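Bundel notebook, September, Sunday
Bench 2, Tiedemann room. Me + Leidy Huaranga until lunch, alone after that.

Started 9:40. Heat off in the building again, fingers slow, arms don't care.

Question for the day, copied from Thursday's page so I stop drifting: does masking the wrist views during the approach hurt or help the first grasp on a cloth that is lying on another cloth? Diane Fraser says help. I say hurt. Leidy won't bet.

Background for whoever reads this later. The Zornuvley policy gets the top view plus both wrist views all the time. Close in, the wrist view is mostly cloth, and the policy seems to lean on color a lot. With one cloth over another it goes for the color boundary and pinches there, and then we get a double pick (both layers come up) or a slide-off. Diane's idea is to drop the wrist views at random in training so it has to plan the approach from the top view, then give them back for the last stretch. Easy to write. Not so easy to say where "last stretch" begins.

Setup

Same bin, same base rail, nothing moved since the last calibration. Checked anyway with the Pokton board. Left arm fine. Right arm wrist camera a hair off, re-seated it, ran the board again, fine. Note to self: the right one has been re-seated twice now. Thread-lock.

60 demos per condition, all teleop, same two operators as before (me and Leidy, split evenly so my bad habits don't end up all in one set). 25 test trials per condition. Seeds in the sheet. Starting poses for the cloths come off the printed cards. We do NOT nudge a cloth to make it look like the card after the arms are live. I did it once this morning, threw that trial out, reran it.

Exposure on the wrist cameras is locked. I know. Auto was worse, it hunts every time the fingers pass over the rim and you get a pulse of brightness right at the moment of decision. Locked means white goes to mush at one side and dark folds go to nothing at the other. Picked the lesser evil, writing it down so I don't re-argue it with myself in a week.

Green over blue sparkle is the pair I care about most. Sparkle throws little bright specks all over the wrist view and the policy has strong feelings about them. Left finger comes in right at the boundary of the two, right finger over the green, and whether the blue ends up inside the pinch depends on how deep it goes before closing.

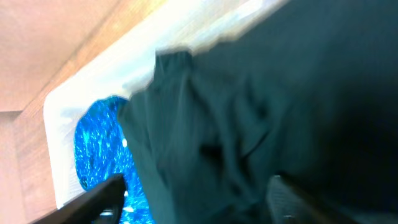 Run A, wrist views always on (baseline)

Started 10:25. 25 trials.

First-grasp success 14. Double picks 7. Slide-offs 4. No aborts.

Notes while running:
Approach is nice and smooth, smoother than I remembered. Problem is all at the end. It slows down over the boundary and sort of dithers, small corrections left right left, then commits. When it dithers a long time the outcome is bad more often. Should plot that, dither time against outcome, Leidy has the joint logs parser.

Of the doubles, nearly all on green over blue. Plain over plain it mostly gets right. So it may really be the sparkle and not the layering. Would be annoying for the story in the draft but better to know.

Leidy thinks the fold ridges matter too. If there's a ridge running along the boundary the policy treats it as the grasp handle. Which is reasonable!! A ridge IS a good handle, if it belongs only to the top layer. From the wrist you can't tell. From the top view you can't either, half the time, too few pixels.

Slide-offs: all shallow closes. Fingers shut on the top of a fold, get nothing much, cloth drops back. I'd call it a separate failure and not lump it with the doubles. Diane lumps them. Will keep separate columns, she can add them up.

Run B, wrist dropout 0.5 in training, always on at test

Started 11:50. 25 trials.

First-grasp success 17. Double picks 5. Slide-offs 3.

Better, and I don't like it, but with 25 trials I wouldn't put money on a difference of three. Less dithering, that I do believe, you can see it by eye. Goes in more directly and picks a spot further inside the top cloth instead of at its edge.

One weird one, trial 11. Left arm came down for a grasp, the right arm started its own approach to the same cloth at the same time and the two stopped with fingers nearly touching. Safety margin caught it. Policy then backed both arms out and redid it with the left only. Scored it as success by the rules as written (first closure counts, and neither had closed) but flagged it. Need a rule for this. Proposal: any margin stop = trial void, rerun once, if it stops again = fail.

Lunch. Leidy off at 1.

Run C, wrist dropout in training, masked at test until fingers are below the rim

Started 1:35. 25 trials.

First-grasp success 12. Double picks 4. Slide-offs 9.

So there it is. Doubles down, slide-offs way up. The handover is too abrupt. Policy arrives on the top view alone, gets the wrist views back with almost no travel left, and closes where it happens to be. Height is usually wrong, it stays high. Top view is poor on height, no surprise.

Diane is right on doubles, I'm right on the total. Everyone will claim a win at the meeting.

Would like a Run D with the handover earlier, say a hand's width above the rim, and with the mask faded in across several frames, not switched. Also one with sparkle swapped out for something matte of the same blue, to split texture from color. That second one is cheap and should probaly go first.

Open table checks

Between runs I did the table-side part of the protocol. Cloths out to the two sides, bin bare in the middle, both arms parked low, then the policy is given only a "which one next" prompt and we log where each arm intends to go without letting it close. Blues to the left of the bin, blacks to the right. Point is to see if arm choice follows the side or follows the color.

Follows the side, clearly. Left arm for blues, right arm for blacks, and when I swapped sides the arms stayed with their own half. Good. Was worried it had learned blue = left arm from the demos, with the way we both lay things out when we're tired.

Blacks are hard from the head view. The two bundles are near enough the same black, and what tells you where one ends is mostly the tape catching light. I suspect the policy uses the tape as a landmark. Logged intended contact points for the bigger bundle sit suspiciously close to the strips. Not proof. Test would be to retape it somewhere else and see if the contact points move with it. On the list.

Same worry with the blues, there's shiny wrap on both and glints in the view. If it's the glints that pull the grasp, then the whole "sparkle" story from Run A is just a "shiny things" story, and the matte swap won't separate them unless the wrap comes off as well. Ugh. OK so matte swap AND no wrap, as two steps, not one.

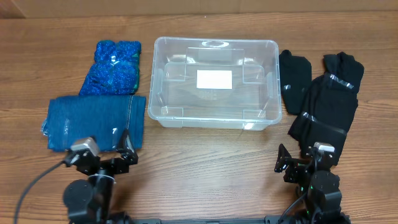

Bundel notebook 3, p. 47

Continued, same day, 3:20.

Training side. The C checkpoint was saved at 2,000 steps after the dropout schedule ended, A and B were the same. Checked this because for a minute I thought C had stopped early, which would have explained the slide-offs far too conveniently. It hadn't. Log is clean. Loss curves for B and C are the same curve, as they should be, same weights, only the test-time mask differs. (Yes, so there are only two trained models here and three test conditions. Leidy, please fix the slide, it says three models.)

Which also means the 60 demos "per condition" line up top is wrong. 60 demos for A, 60 for B/C. Leaving it as written and correcting it down here.

Looked at the wrist frames in the last 500 ms before closure, Run A doubles only, just scrolling through by hand. What I see:
— boundary between the cloths sits between the fingers in most of them
— dark side of the view carries very little, folds over there are gone
— fair bit of motion blur on the upper folds when the arm is still moving fast

Blur is a thing we can change. Slow the final descent and see. It costs time per pick, and Diane wants throughput in the paper, but throughput with seven doubles in 25 isn't much of a number to brag about.

Also tried scoring the frames by how much of the area between the fingers is top cloth. Rough, by eye, three bins (mostly, half, little). "Mostly" hardly ever leads to a double. Could be a cheap check at run time: if it's not mostly one cloth, back off and shift toward the top layer before closing. No retraining needed. Want to try this before Run D even, it's an afternoon of work.

To do
Margin stop rule, write it into the protocol, tell Leidy
Thread-lock on right wrist camera
Matte blue cloth, ask Diane if there is budget, else the remnant shop
Wrap off the blues, then repeat green over blue, A condition only
Retape the big black bundle, log contact points
Dither time plot
One-cloth check before closing, quick version
Slower last descent, two speeds
Fix "three models" on slide

Sheet is in the shared folder under Tiedemann, tab C has the void trial from this morning still in it, colored gray, do not count it. Logs copied, checksums ok. Arms parked and powered down 4:55. Left the cards in order for once.

Forgot — trial 19 in Run A, I have it down as a slide-off but the video looks like a double that let go half way up. Ask Leidy to score it without telling her mine.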